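Crumbs under the laminator, and other reasons I'm thinking of quitting stamps
Hobby Room > Paper & Collecting > General

gumline_36
Posted Thursday 7:52 pm
OK so. Have finally got the Timora albums out of mum's garage, six boxes, and I need to decide whether to soak the on-paper stuff or leave it. Over 1000 pieces I reckon, mostly Aussie kangaroos and later decimals, a fair bit of kiloware from the 80s. Half of them are on that awful red envelope paper that bleeds. Any advice before I wreck the lot??

Also what do people use for drying. Books? Blotter? Mum swore by the phone book but good luck finding one now

perf_and_tear
Posted Thursday 8:10 pm
Don't soak the red paper ones with anything else. Cold water, bit of salt, change it as soon as it colours. Do them six at a time so you can keep an eye on it.

Drying: Bailly drying book. Pricey but flat as a tack. The Skatora one curls, mine went back to the shop.

Stamatia Tsolakis
Posted Thursday 8:14 pm
Disagree on salt. Never made a lick of difference for me, and you've then got to rinse twice. Just cold water and be quick. And leave anything self-adhesive ON the paper, trim it neat with a 2 or 3 mm margin. The newer gum won't budge in water and you'll end up with a skinned stamp.

Before you soak anything — look at the postmarks. Small town cancels on piece are worth more than the stamp. Seen people bin a closed post office for the sake of a five cent Queen.

gumline_36
Posted Thursday 8:21 pm
Oh bugger. I've already soaked a couple of dozen. Nothing special I dont think, mostly Brisbane and Parramatta

kilowhere
Posted Thursday 8:40 pm
Stamatia is right re postmarks, wrong re salt. Salt works on the purple inks. Did a whole shoebox in October and the ones without it came out mauve.

Other thing is the workspace. Trimming on piece makes a heap of fluff and little paper slivers and they get in EVERYTHING, incl. under the damp stamps, then you press it and you've got a dent forever. I do all mine on a plain white top so I can see the bits, and sweep between batches. Don't blow on it, you'll lose a halfpenny behind the couch.

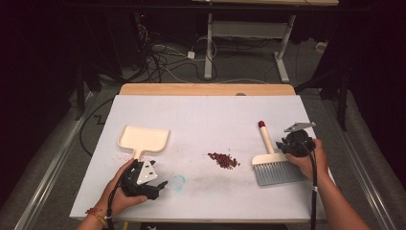 Little brush and dustpan, the sort I mean. Any colour will do.

Get one with soft bristles if you can. And check the pan before you tip it out!! I've rescued two stamps from mine.

perf_and_tear
Posted Thursday 8:47 pm
I just use a damp chux. Never had a problem

kilowhere
Posted Thursday 8:49 pm
Damp cloth near mint gum. Rightio

perf_and_tear
Posted Thursday 8:51 pm
He's soaking used kiloware mate, there's no gum to worry about, thats the whole point of soaking

Milagros Pacheco
Posted Thursday 9:05 pm
Jumping in on the albums. If they're the old Timora springbacks check the pages before you put a single thing back. The interleaving in mine had gone brown and the tone was coming through to the stamps behind it. I moved the lot to Kamness stockbooks, the black page ones with the clear strips. Took me most of a winter and I only had 3000 stamps to shift.

Garage storage in Queensland as well? Smell them. If it's musty keep those boxes away from the good stuff till they've aired out.

gumline_36
Posted Thursday 9:18 pm
They do smell a bit. Only one box though, the bottom one. Rest are OK

Pages are brown at the edges, sort of tea coloured. So thats bad?

Milagros Pacheco
Posted Thursday 9:24 pm
Edges only, probably just age. Centre of the page is what you want to look at. Hold one up next to a sheet of printer paper in daylight, not under the kitchen light.

Stamatia Tsolakis
Posted Thursday 9:31 pm
And don't leave them in the daylight after. Kangaroos especially — the colours are half the value, and a faded one won't catalogue as anything.

Put up some scans of the postmarks when you get a chance, front and back of the piece. Happy to go through them.

gumline_36
Posted Thursday 9:40 pm
Will do. Scanner's at work so might be next week. No more soaking till then, promise. Red paper ones are in a seperate bag

kilowhere
Posted Thursday 9:44 pm
Good. Try two with salt and two without when you get to them and post the results, then Stamatia can apologise

Stamatia Tsolakis
Posted Thursday 9:46 pm
I'll be waiting a while I'd say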